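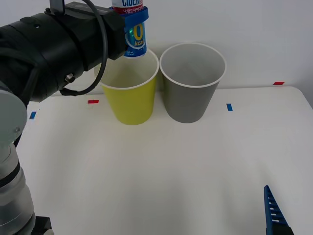 A can held upright in the black gripper, cable hanging below.

Fladine Riduner clip-on banjo pickup

The Riduner is a contact pickup for five-string open-back and resonator banjos. It clamps to the coordinator rod under the head and needs no drilling, no glue and no change of bridge. Cemik supplied the review unit, which I have had on two instruments since August: an open-back with a skin head, and a heavier bluegrass banjo with a resonator and a frosted plastic head.

In the box are the clamp with the sensor attached, a short lead, a belt-clip preamp, two spare felt pads and a folded sheet of instructions. The preamp takes one 9 V battery. There is no case.

Fitting

On the open-back the job takes 5 minutes. The clamp has a slotted screw and a rubber-faced jaw, and the sensor sits on a sprung arm which presses a felt pad against the underside of the head. The instructions say to place the pad directly below the bridge foot nearest the first string. I found this too bright. Moving it towards the middle foot took off most of the edge and cost very little level.

On the resonator banjo the resonator has to come off first. The jaw fits a single rod without trouble, but my instrument has two rods set close together and the screw head fouls the second one. I got round this by turning the clamp over and bending the arm slightly. Fladine does not mention double rods on the sheet. Anyone with that arrangement should measure the gap before buying; the clamp body needs 14 mm.

The pad pressure matters more than anything else. Too light and the low fourth string disappears. Too heavy and the head is damped enough to hear acoustically from the player's seat. There is no scale on the spring, so it is a matter of trial. I marked mine with pencil once I was happy.

Sound

Straight into a desk with the tone controls flat, the Riduner gives a dry, quick signal with plenty of attack. Single-string runs are clear. Rolls are even across the strings once the pad is in the right place. Clawhammer is less convincing: the thumb string comes through louder than it should, and knocks on the head are picked up strongly. A cut at 100 Hz removes the worst of the knocks.

Compared with a small condenser microphone on a gooseneck, the pickup loses air and some of the ring after each note. It gains a good deal of level before feedback. With the skin head, in a damp room, the tone went dull as the head slackened, and I had to reset the pad between sets.

I lent the resonator banjo to Hugo Toledo for a Tuesday session in Bragança, where he plays between an accordion and a bass drum. He ran it through a small acoustic amplifier placed behind him. There was no feedback at any volume he wanted to use. He disliked the midrange and turned it down by half, after which he left it alone. He also asked for a longer lead, and I agree with him. The supplied one is too short to reach the back of a belt when standing.

Preamp

Three controls: level, bass and treble. The level pot is smooth. The treble pot on my unit crackled for the first week and has been quiet since. Hiss is low, though audible through headphones with the treble above halfway. Fladine claims up to 100 hours from a battery. I have not reached the end of the first one, so I cannot confirm it. The battery door is held by one very small screw, and changing it on stage would be unpleasant.

The output is a standard quarter-inch jack. It mutes when the plug is pulled, with no thump.

Faults

The felt pad works loose from the arm. It happened 3 times on the open-back before I replaced the adhesive. The strain relief on the lead is thin where it enters the clamp, and I have put a turn of tape round it. The finish on the jaw has marked slightly, but the rods have not.

Verdict

Good for loud bands and single-rod banjos. Clawhammer players working in quiet rooms will be better served by a microphone. I would pay the asking price again for the resonator instrument, and would not for the open-back.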